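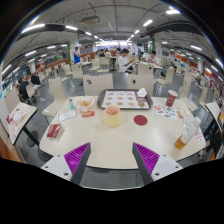

**Shared seating, clearing rates and tray returns**

**traylogic** wrote:

Looking for input from anyone who has run clearing on a shared seating area. The site is the Jasham food hall, one common block of seating, 48 tables, four chairs at each. Tables are cream, rectangular, rounded corners. The tenants share the cleaning charge.

What slows the crew down is the mix on each table. A typical one after a group of four has a tray with a paper liner, a paper cup or two, a drink cup with the lid still on, a plastic bottle with liquid left in it, a fried food container, a receipt, a flyer and a napkin. That is four waste streams plus one item that goes back to a tenant. One cleaner with a single-bag cart can't sort that at the table, so it all goes in one bag and recycling gets rejected for liquid.

Current method is clear, wipe, move on. I want to change either the cart or the return stations before the May contract renewal. Which one first?

---

**greycart** wrote:

Cart first. Two bags and a liquid bucket with a strainer, bucket on the side the cleaner walks on. Open bottle, pour, drop in bag two. Paper and food go in bag one. Trays stack on the top shelf, liners off before stacking.

We ran Werkitz carts for this. The shelf is deep enough for dark serving trays in the common size, but the casters catch in floor drains. Check your drains.

---

**mezzanine_ops** wrote:

Disagree. A bigger cart only makes the same labor more comfortable. If customers carry the tray to a station, the cleaner wipes and nothing else. Put the stations on the exit routes, with a tray shelf at elbow height. Ours were against the back wall for a year and hardly anyone walked to them.

---

**greycart** wrote:

Depends on how much of the food arrives on a tray. If half of it comes in bags, there is no tray to carry and the customer leaves the bag, the packets and the receipt where they are. Stations don't help with that.

---

**traylogic** wrote:

Mostly bags at two of the tenants, trays at the rest. People mix them on one table, so one person's tray ends up with three other people's packaging around it.

Drains are only along the kitchen side, so the casters are fine.

---

**laminar** wrote:

Side question: what are you wiping with? On a pale top, sauce and tea sit in the fine scratches and the table looks dirty after it has been cleaned. We went through this with Widwood tops. Neutral cleaner, microfiber, a second dry pass. The abrasive pads made it permanently worse.

Also wipe the chair seats. Cream plastic chairs show everything, and the crew will skip them unless it is written into the task sheet.

---

**traylogic** wrote:

Neutral cleaner, one pass. Chairs are on the closing list only. I'll add a seat check at 1430, after lunch drops off.

---

**mezzanine_ops** wrote:

Fix the flyers while you are at it. Every flyer handed out at a counter ends up on a table, and if it gets wet it sticks. We asked tenants to print the promotion on the tray liner. It cut the loose paper, and the liner gets thrown out anyway.

---

**byun_facilities** wrote:

Running both at Byun. Order was stations, then carts, and I would reverse it. The stations needed an electrical move for lighting and took months to approve. The carts were a purchase order.

One thing on the stations: the liquid pour hole has to come before the bottle slot in the direction people walk. Ours was after it and we got full bottles in recycling until we swapped the panels.

---

**mezzanine_ops** wrote:

Approval time is a fair point. I still think the cart money is wasted if the stations follow within a year.

---

**greycart** wrote:

You still need carts for the bag tables. They don't go away.

---

**traylogic** wrote:

Going with 2 carts on trial, two bags and a bucket each, and a sketch for one station near the main exit. I'll log time per table over 100 tables with the old cart and the same with the new one, and split tray tables from bag tables.

@laminar what dilution did you use on the second attempt?

---

**laminar** wrote:

Weakest one on the label. Anything stronger left a film and we were back to two wet passes. Change the cloth when it stops picking up, don't go by the clock.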